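Ticket: Zelle Noltimari, linker Arm bricht mit Kraftfehler ab
Bereich: Zweiarmzelle, Kabine
Bearbeitung: Gwendolyn Tran
Status: gelöst, Nachkontrolle offen

Fehlerbild
Der linke Arm bleibt beim Aufsetzen auf den Koffer mit Meldung 352 (Kraftgrenze überschritten) stehen. Der rechte Arm fährt normal weiter und wartet dann auf Freigabe. Tritt nur mit dem Hartschalenkoffer auf, beim Glas mit dem beigen Deckel und beim Toaster nicht. Seit der Spätschicht bis zu 5 Abbrüche pro Stunde.

08:40
Steuerung neu gestartet, beide Arme referenziert. Fehler kommt beim zweiten Zyklus wieder. Logdatei gesichert und an Vatano geschickt.

09:15
Schrauben am Sockel und an der Schiene nachgezogen, alle waren fest. Nullabgleich am linken Greifer ohne Last gemacht. Der Wert driftet, sobald der Arm weit ausgestreckt ist. In Grundstellung bleibt er stehen.

10:05
Verdacht auf Zug am Kabel. Arm im Handbetrieb mit 5 Prozent Geschwindigkeit auf den Koffer gefahren und dort stehen gelassen, um die Kabelführung zu prüfen.
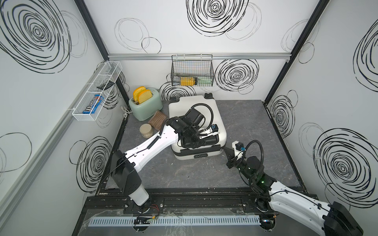

Die Leitung zum Sensormodul hat in der Strecklage zu wenig Reserve. Den vorletzten Clip am langen Glied gelöst, die Schlaufe am Greifer etwas größer gelegt und den Clip wieder geschlossen. Danach noch einmal Nullabgleich, Drift ist weg.

10:50
Rückmeldung Vatano: Filterzeit für die Kraftmessung steht auf 800 ms, für diese Aufgabe zu träge. Vorerst nicht geändert, damit nicht zwei Sachen gleichzeitig verstellt sind.

13:20
Testlauf mit Koffer, 1000 Aufsetzpunkte im Automatikbetrieb gestartet.

16:30
Testlauf durch, Meldung 352 nicht mehr aufgetreten. Zelle wieder freigegeben.

Offen
- Ersatzleitung bei Briem bestellen, die längere Ausführung. Liefertermin November.
- Kabelreserve am rechten Arm in Strecklage ebenfalls prüfen.
- Filterzeit mit Vatano abstimmen, wenn die neue Leitung eingebaut ist.
- Clipposition im Wartungsblatt nachtragen (gt)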